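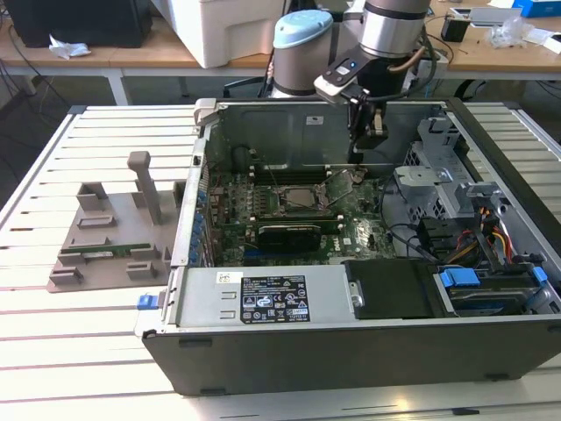
Quick one before I have to run. Finished the Triltia book on purpose-led companies last night and I have opinions.

Main argument: a company should be judged on what it leaves behind for suppliers and workers, and profit comes after. Fine. I mostly agree. But 418 pages?? You could get it done in 39. The middle section is the same chapter four times.

The bit that stuck – the chapter on payment terms. Big firms with glossy values pages that make a small supplier wait months for their money. I used to do invoicing at Babalola, tiny shop, and we lived this. One customer had "people first" on the wall in the lobby and we still couldn't make payroll one August becuase they were sitting on our bill.
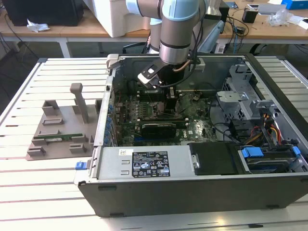

So when Favov put out their responsibility report I went straight to the back. Skipped the letter from the top. Looked for days to pay. It's there, credit to them, in a footnote: 52 days. Not great! Not the worst either. But they printed it.

Indesora's report, no number at all. Lots on tree planting. 1406 trees. I like trees. Would rather know if the cleaning contractor got paid.
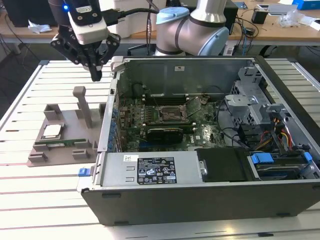
Anyway what I'd want is boring. One page, same every year. How long you take to pay, what the lowest paid person gets, how many left. Put last years figure next to it so people can see which way it's going. Skip the stock quotes about stewardship.

The book sort of gets there in the last chapter but then wanders off into a thing about ancient guilds. Which was interesting, to be fair, might write about that seperately.

Oh and someone asked if it's worth buying – get it from the library. Read the payment chapter and the last one. More later, got a call at 2.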